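Ticket 2728 - Wrist depth stream drops out, planner keeps stale octomap
Component: Cusetti perception node. Status: open, fix in test

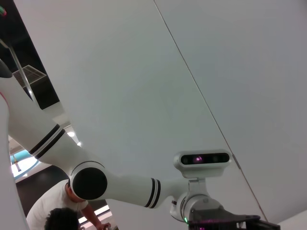
Svyatoslav Marchuk: I get the same dropout on the second cell, but only after the planner has been up for a while. Restarting the perception node alone doesn't clear it. Are you still on the February build?

Shewit Alemneh: Yes, February build, no local patches. Colour topic stays up the whole time. Depth stops publishing, the node reports healthy, and the planner goes on using the last map it was given. Two plans were accepted against old data before I caught it.

14:10 - Raised log level on the depth callback. Last message before the stall is a transform lookup timeout at 300 ms, wrist frame to base frame.

14:35 - Checked clocks. Arm controller is nearly 6 ms ahead of the vision PC. Not enough to explain a timeout, left as is.

15:20 - Found it, I think. The callback waits on the transform while holding the map lock, and the transform listener shares the same thread. Once the wait starts, no new transforms can arrive.

16:05 - Moved the listener to its own thread and put an age check on the map - the planner now rejects anything older than 300 ms. No stall so far. Leaving it running overnight.

Svyatoslav, can you pull the branch and try it on your cell before I merge?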